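Workshop corner: teaching an arm to put a PC together

It's Monday evening, my tea has gone cold again and the PC build is still taking up half the big metal table at Cirkia. For anyone who missed the June newsletter, the idea is simple enough: an old desktop tower, a robot arm, and no human fingers inside the case while it gets assembled. We've called it Predero, after a long argument I won't go into (Brullach came second and some people are still cross).

Most of my month has gone on the parts holder. I wanted every bit to have a fixed home so the arm could go to the same spot each time, memory in upright slots, processor in its own little square nest. I'm now on file 536, if you believe the folder, and yes, I do need to learn to tidy up after myself! 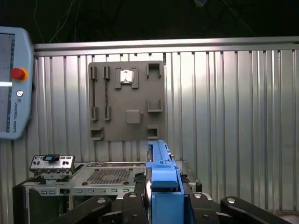 Roswitha Eichhorn has been doing the waypoints, and she has far more patience than I have. She likes to creep in at a crawl, save, back off, creep in again. I like to get it nearly right and nudge. Her programs run and mine tend to end in a protective stop, so we do it her way now. She also talked me into chamfering the tops of all the slots, which I'd been too lazy to do and which took me 2 evenings (worth it, I'll admit).

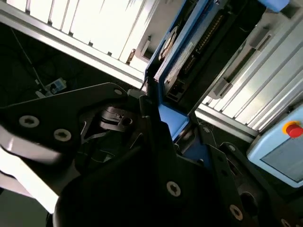
Grip force is the thing I'd love some advice on. I've been setting it by feel, which is a silly way to go on with a machine that hasn't got any, and I'm wary of squeezing anything with a connector on it. If you've done this sort of thing with small electronics, please come and find me. I'd also like to hear from anyone who has got memory to click home with a robot, as you need a fair shove at the end and I don't fancy cracking a board.

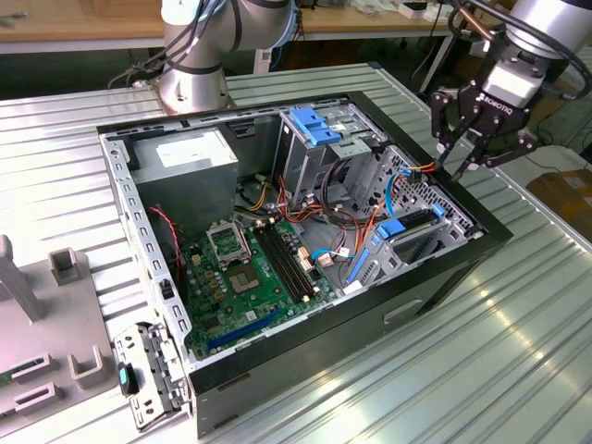
Cables are next on the list and I'm dreading them. They never sit the same way twice, so for now we're planning to tie them back by hand and call that cheating. Albers has put 100 reusable ties in the drawer under the bench, please don't pinch them all for your bikes. The current program is saved as build 2522 if you want a look, but copy it before you change anything.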